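# gratillow-wordlist

Hello! I'm Ankica Lazarević and this is the wordlist I've been nagging people about since the spring. It's a plain text glossary of theatre nursing slang and shorthand, collected so that new starters (and anyone who has to type up our handover notes) can look up what on earth we mean. I started it in a notebook, then a spreadsheet, and now it lives in a folder with a README like a proper grown-up project.

There are 900 entries at the moment. Most are one line long. A few of them ramble, mainly the ones where two hospitals use the same word for completely different things and I had to write down both.

## What's in the folder

- `words.csv` – the list itself, one entry per row
- `variants.csv` – other spellings, including the ones that only exist because somebody's handwriting was terrible
- `rude.csv` – 60 entries I've kept apart, see further down
- `CHANGES.md` – what I changed and when, if I remembered

Each row in `words.csv` has the word, what it means, where I heard it, and a column called `sure` that goes from 1 to 3. A 3 means I've heard it from several people and they all agree. A 1 means I heard it once, in a corridor, and it might have been a joke. Please don't delete the 1s! They're my favourites, and quite a few have crept up to a 3 after I asked around.

The meanings are in everyday words as far as I could manage it. "Toothed" and "grasper" and "incision" all get a line too, even though they're ordinary terms, as our ward clerks asked for them.

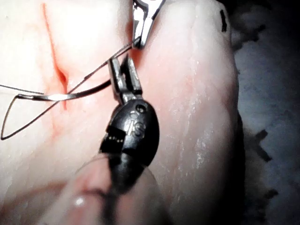

**Theatre Education Team, Gratillow Hospital**

Right, on to spelling. I've used British spelling all the way through, so it's "anaesthetic" and "haemostat", and the American forms are in `variants.csv`. If you search for one and get nothing, try the other file before you email me. Capital letters are a mess, I know. I began by writing everything in lower case and then gave up when I got to people's surnames.

## The rude ones

`rude.csv` isn't loaded unless you ask for it. Some of it is very funny and some has aged badly. Anything that made fun of patients I threw out altogether, and I'm not putting it back, so please don't send it in again.

## Adding words

Send me a row, or just the word and a rough meaning, and I'll tidy it up. Tell me which site you heard it at. The Zavala and Cirdale lot have sent loads, and it shows – their words for tea breaks alone take up half a screen. I'd love more from the recovery side and from porters.

## Still to do

- Sound clips for the words people say differently from how they're written
- Sort out "bung", which has far too many meanings
- Merge the old Rurex list (500 rows, lots of overlap)

I'm hoping to get the merge done in November, if the rota is kind. Use the list however you like, print it, stick it on the fridge, and drop me a line if you spot a howler.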